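Sistness Bench Set: Desktop Tower Disassembly

Data card, last revised Sep 25, 2024

Summary

Sistness is a set of recorded robot episodes on a single shop-floor chore: taking parts out of used desktop computers and putting parts back in. It was put together to answer a narrow question from refurbishing shops, namely which steps of tower teardown a machine can do today without a person at the bench. The set holds 921 episodes across 108 task variants. It is maintained by the Nallix project and used as the hardware track of the Hornance benchmark.

Task scope

Each episode covers one part and one direction (remove or install). Parts in scope are hard drives, memory modules, expansion cards and SATA cables. Screws are out of scope in version 2. The tower lies on its side with the interior facing up. Side panels come off by hand before recording starts.

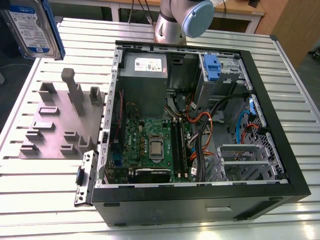 Episodes are labeled by part, direction and outcome. Outcome has three values: complete, partial and abort. A partial label means the part left its seat but was not placed on the fixture, or was placed and then fell. Aborts include every stop triggered by the force limit.

Workspace

The case sits on a slatted metal table with a fixture plate to its left. Fixed cameras record each episode. Background furniture and floor were left as they were, and models trained on cropped views should be checked on uncropped ones before any scores are reported.

Where machines stand

Drives held in a plastic caddy are the easiest part in the set. The caddy gives the gripper something to hold, and small errors in approach angle are mostly absorbed. Memory modules are harder – the latches need separate motions and the clearance is small. Cables remain the main source of failure. They move when neighboring parts move, and they hide connectors from the overhead view.
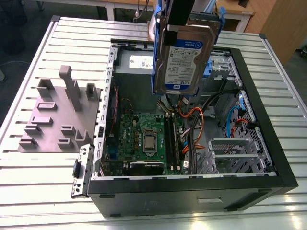
Installing is harder than removing for every part type. A policy that removes a drive cleanly will often jam it on the way back in, and recovery from a jam is rare. We do not consider any baseline in this release fit for unattended work.

Known limits

Case layouts are few and skew toward office towers. Dust, bent brackets and missing latches are underrepresented. Lighting was not varied. Results should not be carried over to laptops or servers.

Splits

Train and test are split by task variant. The Cairns split holds out whole case layouts and should be reported separately. Baselines were trained for 3,000 steps with the default settings in the config folder.

Planned changes

The October update adds a cable-routing label and corrects outcome labels on episodes where the arm blocked the view of the seat.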